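Grokard G2 arm kit for small gear assembly – is it worth the money?
Forum: Small Automation > Arms and Grippers
Thread opened 17 October 2020

shimstock_ed
I'm looking at the Grokard kit for a bench job: placing small metal gears on a carrier plate, pegs in the plate, light fits. The dealer quoted me 2,667 for arm, gripper, wrist sensor and the Drovport control software with a one-year license. The brochure gives repeatability and payload and says very little about what the thing does with a part that isn't where it was taught. Does anyone here run one on parts of this size? I don't need speed. I need it to stop dropping onto the wrong side of a tooth and calling it done.

Ilham Bensaid
I've had one on the bench since July, bought at list price, no connection to the seller. My test job is close to yours: a white carrier with a center hole and small steel-colored gears. Notes so far.

Mechanics. The arm is stiff enough for this class of work. The joints have no play I can feel by hand when powered. Gripper fingers are slim enough to get between a part and its neighbor, but the stock finger pads are too soft and roll under load. I replaced them in the second week.

Software. Drovport is usable. Teaching by hand guidance works, editing a taught path does not work well. Expect to re-teach instead of editing. The force threshold is a single value for the whole program unless you split the job into blocks, and the manual does not mention blocks until the appendix.

Cell. I work on a dark mat over a white table. The contrast helps the part finder with the plate. It helps less with the gears.
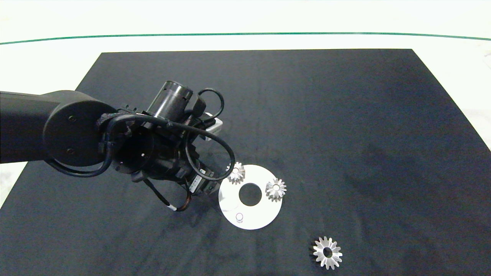
Cable routing is my main complaint. Grokard supplies the wrist harness at one length, sized for full rotation of the last joint, so at any normal pose there is slack to deal with. The black loops standing up over the motor housing and out to the side of the wrist are what you get with the clips in the factory positions. They do not limit the reach, but the force reading at the wrist shifts when a loop touches the housing, and on a light fit that shift is large enough to matter. Grokard support told me to add a tie at the elbow and re-zero after every tool change. I did both. It is better and it is still not good.

For bevel gears I approach from the side of the part and grip low, because the cone gives the fingers nothing flat near the top. Spur gears are easier. Either way the arm needs to know the angle of the teeth if the gears have to mesh, and the stock package has no routine for that. You either fixture the parts or write a search move.

torque_nib
How long is one placement with the search move?

Ilham Bensaid
With my settings the timeout is 60 seconds per part and a normal placement ends well inside it. I have not tried to make it fast. The approach speed near contact is set low on purpose.

pallet_jack_off_duty
I'll disagree with the overall tone here. We had a G2 on loan and sent it back. For the same money the Mahrous arm has internal cabling, per-step force limits, and a path editor that works. The loops on the wrist are a design fault. If a harness changes your force reading, then the force reading isn't a spec, it's a suggestion. I would not put it near a light fit.

shimstock_ed
Mahrous quoted me without the wrist sensor. With the sensor it was well past my limit. Did yours include it?

pallet_jack_off_duty
No, we used motor current for contact detection. It was enough for our parts, which were plastic housings and a good deal bigger than gears.

Ilham Bensaid
Then it isn't the same comparison. Motor current on an arm of that size will not resolve a small gear touching the top of a peg. I agree on the path editor and I agree the harness is poor. I don't agree that it rules the arm out. With the tie fitted and a re-zero in the same wrist orientation used for insertion, the offset is stable from one part to the next. The re-zero has to be done in that orientation. If you zero with the gripper vertical and insert at an angle, you are reading the harness.

pallet_jack_off_duty
Fair on the sensor. My point stands that the buyer shouldn't have to work that out.

Ilham Bensaid
No argument there.

greasegun4
What are you using for finger pads? I tried the Jellex pads, the harder grade, and they mark bright metal if the grip force is above the default.

Ilham Bensaid
Also Jellex, hard grade, trimmed to the finger width. No marks at the default force. I have not gone above it. The adhesive that comes with them lets go at the edges, so I use a thin two-part epoxy and clamp overnight. Check the closing position in Drovport after the change. The pads are thicker than stock and the grip confirm window will be off by the difference, which gives you a false "no part" on anything small.

shimstock_ed
Useful, thanks. Two more questions. Does the part finder cope with a gear lying on the white plate as well as one on the mat? And can it be told to leave alone a gear that has already been placed?

Ilham Bensaid
First question: on the mat, yes, with fixed exposure. On the plate, less reliably. Pale metal on a white plate gives a weak outline and the finder tends to merge the two where the gear hangs over the rim. I turned off auto exposure and set it for the plate, not the mat. After that the mat reads nearly black and the teeth are at least separable. A gray plate would be better and I may have one made.

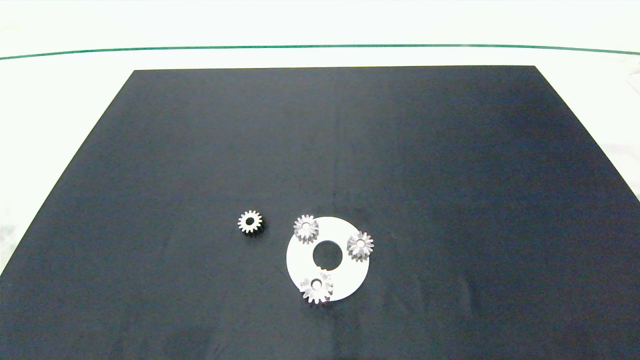 Second question: not directly. Drovport keeps a list of found parts but has no "placed" state. You can draw an exclusion zone around the plate and have the finder ignore everything inside it, which works until a gear slides or the plate is nudged. What I do is run the finder twice, once over the plate region and once over the rest of the mat, and compare the plate result with the target positions. Anything within tolerance of a target is skipped. It needs the scripting option, which is included in the first-year license. Ask your dealer what it costs after that. Mine could not tell me, and I'm still waiting on an answer by mail.

The plate should be located by its center hole and not by its outer edge. The outer edge is where the gears end up, and once one is covering it the circle fit drifts. The hole stays clear through the whole job. If your hole has a key or tab in it, you can take rotation from that too, but the stock circle tool treats the tab as noise and you need the template tool.

torque_nib
Template tool is slow on the older controller though. We had more than 4 seconds per match until the firmware update. Check which controller is in the box before paying. The newer one has 2 network ports on the back, the older one has a single port.

Ilham Bensaid
Mine is the newer one and I don't see that delay. Good point for anyone buying dealer stock.

greasegun4
Does the mat matter? I'm on bare aluminum and get reflections all over the place.

Ilham Bensaid
It matters more than the lamp does, in my experience. Any matte dark sheet will do. Mine has picked up creases and scuffs, and those don't trigger the finder if the minimum part area is set sensibly. Tape the corners down or the whole sheet creeps when the gripper presses on it.

pallet_jack_off_duty
Bare aluminum was half of our trouble as well, to be fair to Grokard. We never tried a mat before it went back.

shimstock_ed
Summary for my own use, correct me if I have any of it wrong. Budget for pads. Tie at the elbow, zero in the insertion pose. Fixed exposure set for the plate. Locate on the center hole. Two finder passes with the scripting option. Newer controller only.

Ilham Bensaid
Correct. Add: split the program into blocks from the start, one block per gear, so each has its own force threshold. Retrofitting blocks means teaching the job again.

shimstock_ed
Noted. I've asked the dealer for a two-week loan on a newer controller and for the license renewal price in writing. Will post when I hear back.

pallet_jack_off_duty
Get the Mahrous people to quote again with the sensor while you wait. They came down for us when we mentioned Grokard.

shimstock_ed
Will do. Same spec sheet to both.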